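About Irkodance

Irkodance is a question-and-answer site for people who look after their own computers and small networks. Anyone may read it without an account. Registered members may ask, answer, edit and vote, and members with a longer record on the site share in the work of keeping it in order. The site is operated by Jasness, a small company that also maintains the Brelar forum software on which it runs.

Our purpose

The site exists to build a lasting collection of practical answers. A question asked here is expected to be useful to the next person who has the same difficulty, and our rules on titles, tags and duplicates follow from that expectation. Discussion has its place, and members will find a separate board for it, but the main pages are reserved for questions that can be answered.

Our history

Irkodance began as a mailing list kept by Zahira Oei, who sorted the most frequent questions by subject and posted the replies to a plain web page. When the list reached 1,000 subscribers the page had become difficult to search, and Fraser Leckie wrote the first version of Brelar to replace it. The original page is still available in the archive, with its spelling and its numbering unchanged.

Voting and the first page were added in the following year. The ranking used at that time was simple: newer questions appeared above older ones, and votes moved a question up by a fixed amount. Members pointed out that short questions on popular subjects stayed at the top while longer ones on printers and backup software received little notice. The present ranking gives weight to the quality of the answers as well as their number, and an author's vote on his or her own work is not accepted. The full formula is published on the policy page - changes to it are announced there before they take effect.

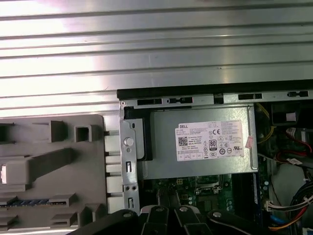

Questions on Irkodance are grouped into four sections: Hardware, Systems, Networks and Records. Each section has its own moderators and its own list of accepted tags. Hardware is the oldest and the busiest of the four. Its guidance asks members to name the part they are writing about as exactly as they can, and the reason is plain to anyone who has opened a desktop computer and found the parts packed tightly together behind a slotted black rail. A title such as "Something inside is loose" will usually be returned to its author for editing. Records, the newest section, deals with file formats, naming and long-term storage.

How the site is governed

Moderators are elected by the members of each section for a term of two years. A candidate must have an account in good standing and at least 60 accepted answers or approved edits. Elections open in April, and candidates reply in public to questions put by members during the nomination period.

A moderator may close, merge, move or lock a question. Every such action is entered in a public log together with the name of the moderator and the rule applied. A member who disagrees may file an appeal within 60 days, and appeals are decided by a moderator from a different section. Decisions on appeal are final, although the policy behind them may be raised on the discussion board at any time.

Our people

Zahira Oei is the director of Jasness and is responsible for policy. Fraser Leckie leads development of the Brelar software. Dehua Tang oversees moderation and the conduct of elections. Yutong Xu is in charge of search, tagging and the archive. Pascual Barrientos handles accounts, privacy requests and correspondence with members.

Funding and independence

Irkodance carries no advertising. Its costs are met by Jasness from the sale of Brelar support contracts, and by an annual grant from the Sakalauskas Fund, which supports free reference works. Neither source of income has any part in decisions about content. Members who work for a manufacturer or a software publisher are welcome to answer questions about its products, provided that they state the connection in their profile and in the answer itself.

Use of contributions

Authors keep the copyright in what they write and grant the site permission to publish it. Answers of up to 100 words may be quoted elsewhere without further permission if the author and the page are named. Requests to reproduce longer passages should be sent to the accounts office through the contact form, with the address of each page concerned.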